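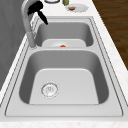 Home Visits Archive About Search

Horov Kitchen Works open day: a report from the back of the queue

There was a queue to get into a sink factory. I want that recorded before anything else, as I had told my wife we could turn up whenever we liked and stroll in. By ten past nine the line went out of the gate and along the hedge as far as the bus shelter, and a man in front of us had brought a folding chair.

The Horov works opens its doors once a year, on 18th July, whatever the weather and whatever else you had planned. Entry is free. Parking is in a field belonging to the garden centre, which charges what it likes. You are given a hairnet, a pair of yellow earplugs on a string and a sticker with your group's letter on it. We were group F. Group F was mostly retired couples, two students who seemed to be there for a bet, and a boy of nine or so who knew more about drainage than I ever will.

Our guide was Nimal Wijesinghe, who had a microphone clipped to his collar and no volume control. He began in the press shop, where flat sheets of steel go in at one end and come out as bowls at the other. The big press makes a noise you feel in your fillings. It does a stroke every 17 seconds, and for the first dozen strokes group F jumped every time, like a badly trained chorus line. After that we just blinked.

What I hadn't known is that a deep bowl is hard to make. Steel doesn't care to be stretched round a corner, so the rounder the corner the happier the press. The very square sinks you see in magazines are fiddly to form and, according to Nimal, worse to wipe out afterwards. He said this with real feeling. I suspect he has one at home.

Next came the polishing line, then the place where they test the welds, then a long corridor with a display about the firm's history. It started in a shed, as these firms all do. There is a photograph of the shed. There is also a framed invoice for 585 enamel washing-up bowls, sold to a holiday camp that never paid, and it hangs at eye level opposite the accounts office. The corridor took longer than it should have because the boy read every panel aloud.

The best part of the morning was the testing room, where I could happily have spent the day. They have a machine called the Garkeck (nobody could tell me why) that drops weights into sinks from a height, and a second one that does nothing but pull a plug out and put it back again. A little counter on the side said 1331 when we came in. I watched it reach 1340, then my wife took me by the sleeve.

Then the one bowl or two question. I should explain that in our house this is not a light matter. We are having the kitchen done, and I had come with a firm belief in the double sink: wash in one side, rinse in the other, as my mother did and as God intended. My wife holds that people who own dishwashers and buy double sinks are buying somewhere to put a colander. We had agreed to let the experts settle it, each of us quite sure they would settle it our way.

The experts declined. Moushumi Siddiqui, who runs the design office, gave a talk on it in the canteen and was maddeningly fair to everybody. Two equal bowls, she said, are too small for a roasting tin on either side, so you get the nuisance twice. A large bowl with a smaller one behind or beside it does better, provided your cupboard is wide enough and you don't mind a more complicated bit of pipework underneath. One big bowl is simplest, but once it's full of soaking pans you have nowhere to drain the peas. She asked for a show of hands at the end. It split down the middle of most marriages in the room.
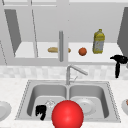 Perla Cuautle said over the tea urn that she'd had two bowls for years and had only ever washed up in the left one, the right being where things went to be forgotten. Several people nodded. My wife nodded hardest of all and made sure I saw.

Tea was 90p and came with a biscuit. I mention it for balance, given what I have said about the car park.

After the break you could wander round the showroom by yourself, and I'd advise skipping most of it. There are a great many taps. The Trukano range has a tap that folds down flat for people with a window behind the sink, and it was the only thing I coveted all day. The price was on a card turned to face the wall, so I stopped coveting it. In the corner a salesman from Kodikara Worktops was doing a steady trade in explaining the difference between stone and things that look like stone. He lost me at resin, but he gave the boy a sample tile, and the boy carried it about for the rest of the visit like a relic.

You leave through the factory shop, where they sell seconds. I studied a very decent double bowl with a scratch on the underside, where only a plumber would ever meet it. My wife studied a single. We stood there for about ten minutes, being polite to each other. We bought a washing-up brush.

If you're going next year, get there before nine, wear flat shoes and eat first. The canteen ran out of sandwiches by noon. Earplugs go back in the bin by the door, and they do check.

We still haven't ordered the sink. The fitter comes on Thursday week, or so he says, and wants the measurements by then.

Share this 17 comments Previous visit Next visit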